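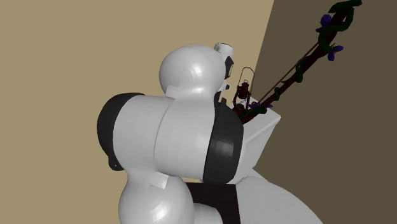
White arm segments joined by black bands, in a computer rendering.

News > Powertrain > Emissions

Sunday, October 19, 2025
By the Powertrain Desk

Lazaridis has begun deliveries of a revised particulate filter for four-cylinder gasoline engines with direct injection. The part, sold under the name Trinum, replaces the filter the company has supplied to carmakers and the aftermarket up to now. It uses the same mounting flanges and can be fitted without changes to the exhaust line.

Direct injection engines burn less fuel than older port-injected units but produce more fine soot, mostly in the first minutes after a cold start. A filter in the exhaust traps the soot and burns it off when the gas is hot enough. Cars used only for short trips often fail to reach that temperature. The filter then loads up, back pressure rises and the engine control unit turns on a warning light.

Trinum has thinner cell walls and a catalyst coating applied in two layers – a dense one at the inlet and a lighter one toward the outlet. Lazaridis says this lets the filter begin clearing itself at a lower exhaust temperature. Back pressure with a clean filter is 2 percent lower than with the outgoing part, measured at 3000 rpm under steady load.

The cores are made at the company's Jekley plant, where the coating line was rebuilt over the summer and restarted in September. Canning and final leak testing are done at Pramomer, on the same site as the company's catalytic converter work. Combined output is 291 units per shift, and a second shift is planned once the supply of coating material allows it.

Fleet testing covered 60 cars, most of them compact sedans and small delivery vans on city routes. Lazaridis reports fewer forced cleaning cycles than with the earlier filter but has not published the full data. Results for larger engines are not included – the six-cylinder version is still on the test bench.

Workshops replacing the older part will need to reset the stored soot value with a scan tool. The differential pressure sensor carries over, but its two hoses should be renewed at the same time. Oil grade recommendations are unchanged, and low-ash oil is still required. Part numbers for the aftermarket version are listed in the current Lazaridis catalog under exhaust treatment.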